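Gripper drops long thin parts after pad change, recalibrate or replace?
Posted in Grippers and End Tools, Mar 27, 2020

We have a hand-held gripper with soft dark pads, and a second one like it on the arm in the cell. I put new pads on both in November. Short blocks are fine. Anything long and narrow leans over as soon as the jaws close. Gorkico support told me to rerun the width calibration, which I did 2 times, and I can't see that it changed a thing. Is calibration really the fix, or is that what they tell everyone?
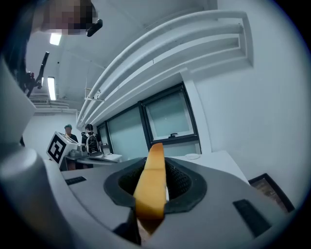 Pad alignment is what I would like somebody to check my thinking on. The two pads should meet the part at the same height, and on the hand-held one I believe they do. It has the yellow-orange piece upright between the pads there, wide end low and the tapered tip up. The one on the arm won't hold the same piece like that. Same pads, same screws.

Poonam Saxena

Satish Ahuja
I wouldn't trust calibration for this. It tells the controller how far apart the jaws are and knows nothing about whether one pad sits lower. Power off, take both pads off the arm unit, wipe the seats, and look for old adhesive. Refit them loosely, close the jaws on a straight bar, then tighten a little on each side in turn. If the bar still leans, swap left and right. Lean changes direction: it's the pad. Lean stays: it's the finger, and no pad will cure that.
One upright part in the hand-held proves less than you think, by the way. Try it 9 or 10 times before you call that one good.

Khurana
Just buy the Trokisard pads. We change ours every 1,000 cycles whether they need it or not and never had a problem.

Poonam Saxena
Old adhesive on the left seat, a ridge of it. Cleaned it off. Still leans, but less. Swapping sides next. Not buying pads yet.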